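Home > Work with us > Open calls
Home demonstrators wanted (paid, part-time)
Posted 8 June 2020

Bulden is looking for 20 people to show robots how to fold clothes. You do it at home, on your own bed or table, with a pair of hand-held grippers that we lend you. No robot comes to your house! You squeeze the grip, the fingers close on the cloth, and the camera on the tool records what it sees while you work. Our team in Plasstead then uses those recordings to train the arms in our workshop.

We started in April with shirts and towels and already have 462 folds we are really pleased with. Now we want far more variety: long sleeves, slippery fabrics, stiff jeans, big beds, small beds, rooms with all the usual clutter left where it is. Please don't tidy up for us.

What you'd be doing
Two sessions a week, each up to three hours, breaks whenever you like
Laying garments flat, folding them and stacking them using only the grippers
Sending us the memory cards in the prepaid box

Who we'd love to hear from
Anyone over 18 with steady hands and a bit of patience. You don't need a technical background, and left-handers are very welcome (we're short of you). The first dozen folds feel clumsy for everyone, and then it gets rather absorbing.

Folding on the bed with the grippers:

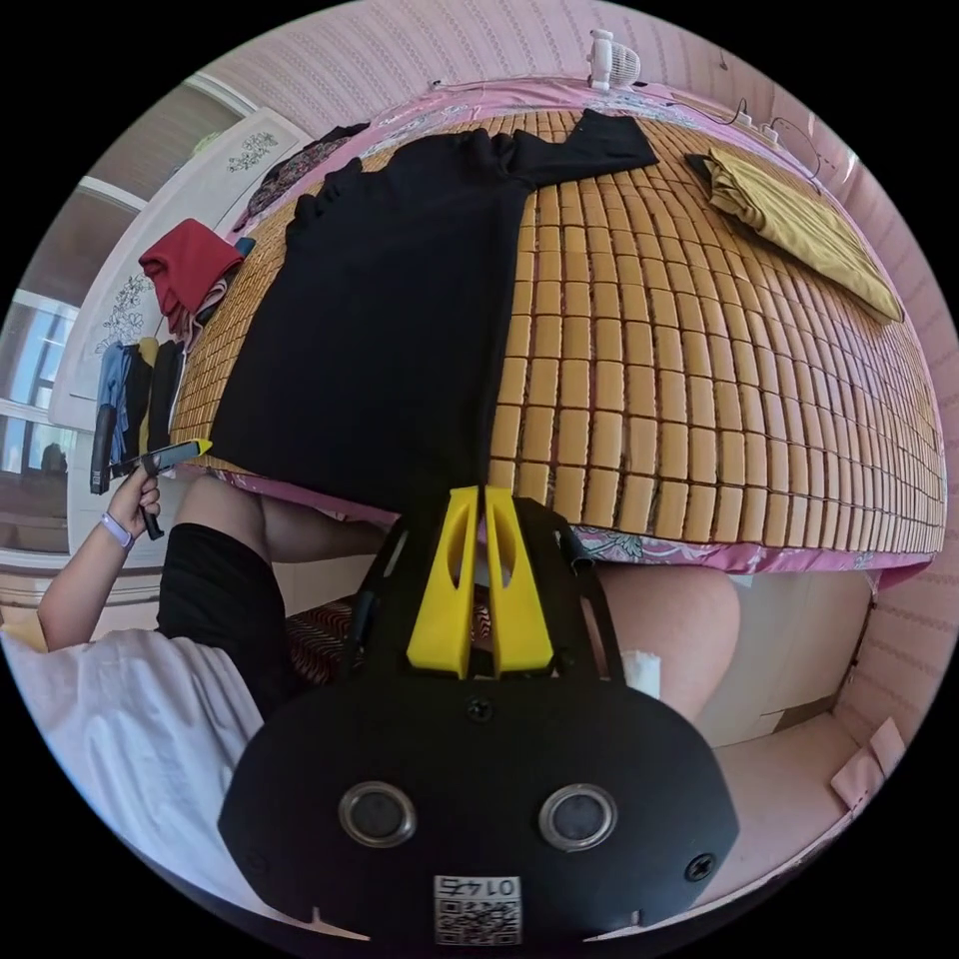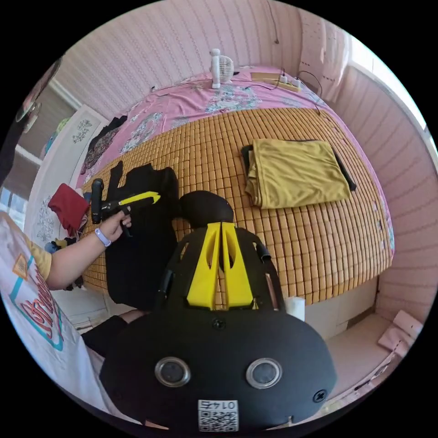 Pay is 285 euros for each completed block of six sessions, plus a paid training afternoon by video call. Faces and voices are removed before anyone outside the project team sees a recording, and you can ask us to delete yours at any time.

To apply, write a few lines to Gunther Lenz at the Bulden project office, Plasstead, with your hand size (wrist to fingertip) and the sorts of clothes you have at home. Reference: Vurkside 781.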